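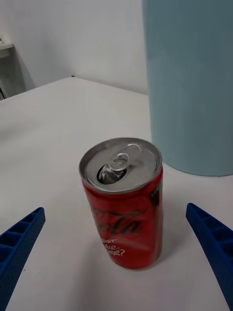 Enamel pitting on copper discs, Zamis kiln
Opened by: Inmaculada Requena
Status: open

Hi all, me again. I've been firing little copper discs for a run of pendants and the white base coat keeps coming out with tiny pits, mostly near the rim. Kiln's the small Zamis, set to 790, three minutes a go. I did a whole batch of these last June at the same setting and they came out lovely, so I'm stumped (and a bit fed up!).

What I've tried so far:

Washed the enamel again, four changes of water until it ran clear. Slightly better, still pitted.

Scrubbed the discs with a glass brush and pumice, no fingers on the front afterwards. No change.

New pot of the Eltora white. Same pits, so I don't think it's the powder.

Left the door open a crack for the first bit of the firing. Worse if anything, and the edges went dull.

Reply from Aurelio Cantero, 2/3/22
Are you drying them fully before they go in? Sounds like steam to me. Also, which holding agent, and how much?

Reply from Inmaculada
Ah. I've been sitting them on top of the kiln while it warms up and calling that dry. The holding agent is the Gwilliam one, brushed on neat... is that wrong? The label's worn off mine.

Reply from Panagiotis Krasniqi
I thin mine right down, one part to three of water. Neat is asking for bubbles.

Reply from Inmaculada
Right, did six more tonight. Three with thinned stuff, three neat, all dried properly under the lamp. The thinned ones are nearly clean, just one pit on one disc. Neat ones still horrible. So that's most of it, I think! Leaving this open as I want to try a second coat before I touch the good discs.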